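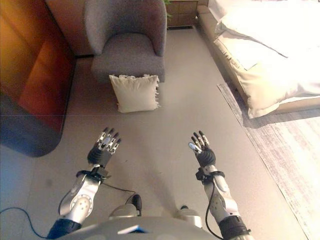 Why does a toy drone only fly for a few minutes?

Because holding itself up in the air takes a huge amount of energy, and the battery it carries is small. A car can run out of power and just sit there. A drone has to push air down every second it is flying, even when it looks like it is hanging still.

So be careful when a box says "LONG FLIGHT TIME!" in big yellow letters. Long compared to what?

What does the number on the box mean?

Say you are looking at a little drone called the Kenen. The box says it flies for 10 minutes. That sounds clear, but the box doesn't tell you how anyone got that number. Was the drone hovering gently in a room with no wind? Was the battery brand new? Did they take off the propeller guards to make it lighter? Did they stop the clock when the pilot had to land, or when the drone fell down?

Every one of those things changes the answer. A company gets to pick, and a company would like to sell you a drone. The number may be true. It may also be the best flight out of a whole afternoon of flights, and you have no way to tell from the box.

Would a bigger battery fix it?

This is what most people guess, and it's a pretty good guess. A bigger battery holds more energy. It is also heavier, though, and the motors have to lift the battery along with everything else.

Picture yourself hiking up a hill with a backpack full of sandwiches. A few more sandwiches will help you walk farther. If you pack 73 sandwiches, you'll spend most of your lunch energy carrying lunch. Drones have the same problem. Up to a certain size, a bigger battery gives you more time in the air. After that each bit of extra battery helps less and less, and in the end the drone is too heavy to get off the ground at all.

So if an ad says a battery is "twice as big for twice the flying," don't believe it until you see a test. Twice the battery nearly always gives you less than twice the time.

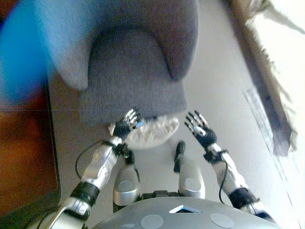
What uses up the battery fastest?

Going up quickly is one thing. Zooming around is another, and so is fighting the wind. The camera and the lights use power too, but on most small drones that is only a little next to the motors. You may hear that turning off the lights will give you a much longer flight. I doubt it. Try it and see.

Cold weather matters more than people expect. A battery makes electricity using chemicals, and those chemicals work more slowly when they're chilly. A drone that flies well in June can give up early in the winter.
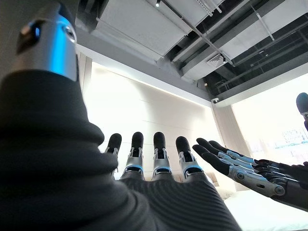 Old batteries are weaker as well. Each time you use one and charge it up again, it wears out a tiny bit. You won't notice after one flight. After a lot of flights you will.

How can I check for myself?

You need a drone, a stopwatch, some paper and a grown-up. Zdzisław Duda, who runs the Zutar flying club, has beginners do it like this:

Charge the battery all the way.
Take off and hover at the height of a table. Start the watch.
Land when the low battery light blinks. Stop the watch.
Let the battery cool down, charge it, and do it again until you have 4 times written down.

Why not just do it once? One flight could be lucky or unlucky. If your numbers are close together, you can start to trust them. If one is 2 minutes longer than the rest, something was different that time, and it's your job to wonder what.

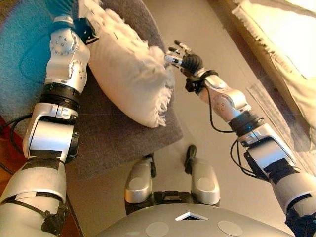 Then change one thing. Put the guards on, or fly in circles. Change only that one thing, or you won't know which change made the difference.

Ask the grown-up to do the charging with you, and never use a battery that is puffy or has a dent in it – those can catch fire.

Words to know

Hover: to stay in one place in the air.
Capacity: how much a battery can hold. It is usually printed on the label, in small letters.
Claim: something a person says is true. You are allowed to ask how they know.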